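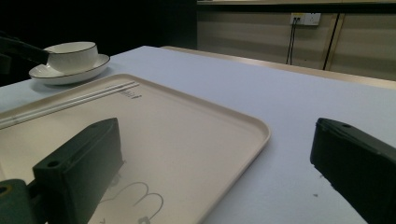

Hi all,

Njål Bråten wrote:
> Does anyone still use a tray for each place setting?
> Mine are 36 cm and eat up the whole table.

I do! Cream ones with a low rim, and the chopsticks go across the far side so there's room for a bowl in front. I had five from Hovland and picked up two more in August, so now it's 7 and they almost match - the newer ones are a bit yellower, but only I notice (I hope).

If your table is small, try turning them the short way. And put a cloth under them, mine slid around like crazy on bare wood.

Let me know how it goes!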